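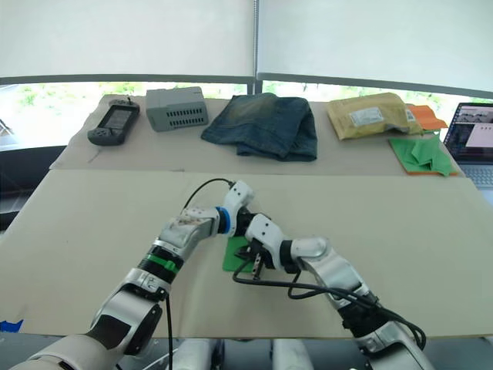 Frauke Nolte wrote to say that a dry cloth merely moves the dust from one end of the table to the other, and that she gave up on dry cloths years ago in favour of one slightly dampened with plain water.

18/06/2020
By Ottmar Diekmann

Her letter concerned my remarks in April on the care of work surfaces, and it deserves a fuller reply than I was able to send her at the time. I have since followed her method, and I am pleased to set out the results for those readers who asked.

The surface in question is a large beige board laid over my front table in the workroom at Burnerberg. It was bought from Tiedemann and is in use on most days. A board of this kind shows very little at a distance - that is its chief merit and also its chief fault. Crumbs, thread ends and pencil dust remain on it quite happily until one places something pale on top.

I had been accustomed to wiping it with a dry cloth at the end of the day. On Mrs Nolte's advice I now wring out a small cloth until no further water will come, wipe along the length of the board, turn the cloth, and come back the same way. The cloth is kept small on purpose. A large one trails at the corners and leaves marks where one has already cleaned.

With regard to cleaning products, I used Clenamel for the first trial, diluted as the label directs. It removed an old ring left by a cup but left a faint film, and I had to go over the board a second time with water. Tallo I found gentler, although the smell remained in the room until the following morning. For ordinary dust neither was required. I shall keep the Clenamel for rings.

There remains the matter of the raised table behind, which is covered in tan and has become a resting place for articles that belong elsewhere. At present these include a handheld game device, a light grey plastic box with ventilation slots and a pair of blue jeans with worn patches. The jeans are folded, after a fashion. They are awaiting a decision as to whether they should be patched or cut up, and I have been putting off that decision for longer than I should like to state.

Mrs Nolte's view is that a table cannot be said to have been cleaned if one has wiped between the things on it. I accept this in principle. In practice I allow 20 minutes for the whole room, and lifting each article, wiping beneath it and setting it down again brings the total to 25. Slots are a particular nuisance, as a damp cloth should not be pushed into them. I use a soft brush there, before the wiping, so that whatever falls out is collected afterwards.

Cloths should be rinsed and hung up separately after use. Mine had been left in a heap in the sink, a practice which has now ceased.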